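# Small lamp on a white table, where do you put it?

**pellworth** — 5/20/22

I have a white matte tabletop in the spare room and I'm trying to settle on a lamp for it. The top is 100 cm wide and not very deep. I use it for mail, sewing repairs and sometimes the laptop. I'm down to two: the Illow, which has a round foot and a straight pole, and the Findusent, which clamps to the edge.

The clamp saves space but I don't love having a bolt against a painted edge. The round foot takes up a corner. Does anyone here live with one or the other?

**gatepost13**

Clamp. I had a footed lamp for years and I was always moving it to get at whatever was behind it. With the Findusent the whole top is free. Put a scrap of felt under the jaw and the paint is fine.

**marrow_lane**

I'd go the other way. Clamps loosen, and then the lamp droops while you're threading a needle. A heavy foot stays where you set it. Mine lives in the back left corner and I don't think about it.

Also, check the underside of your table first. The Trillska tables have a metal rail right behind the front edge and most clamps won't seat on it. I returned one over that. 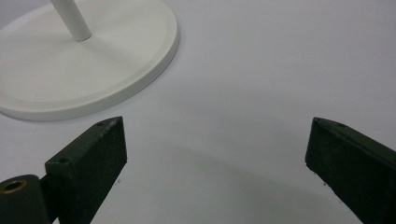
The other thing with a round foot is the rim. If it's raised, dust collects just inside it and you need to wipe it with a damp cloth now and then. A flat disk is easier to clean, but the edge is sharper if you drag it.

**gatepost13**

Clamps loosen if you don't tighten them properly. Mine has been on since last June and hasn't moved.

**marrow_lane**

Good for you. Two of mine did. I'm telling pellworth what happened on my table.

**oldferry**

Does the white on white bother anybody? I had a white lamp on a white desk and kept knocking it with my elbow at night. Swapped it for a dark green one and it stopped. Might just be me.

For sewing you want the light coming from the side opposite your working hand. If you're right-handed, back left is correct.

**tinbasket**

What bulb are you using? I run 600 lumens at 3,000 K and it's enough for mending. Anything cooler and the tabletop glares at you, even a matte one.

**pellworth**

Thanks, this helps. I looked underneath and there is a rail, set back 13 mm from the edge, so the clamp is out unless I use the short side. I'm right-handed, so back left it is. I don't mind white on white.

Can the Illow take a warmer bulb, or is it built in?

**tinbasket**

Mine is the older one and it takes a regular bulb. Check the box on the new one — they may have changed it.

**gatepost13**

Short side would work fine with a clamp, for the record.

**oldferry**

If the Illow is out of stock, look at the Serrano. Same sort of round foot, pole is a bit shorter. The cord comes out the back of the base, so leave a gap at the wall.

**pellworth**

Will do. Going to pick one up this week and I'll post how it sits.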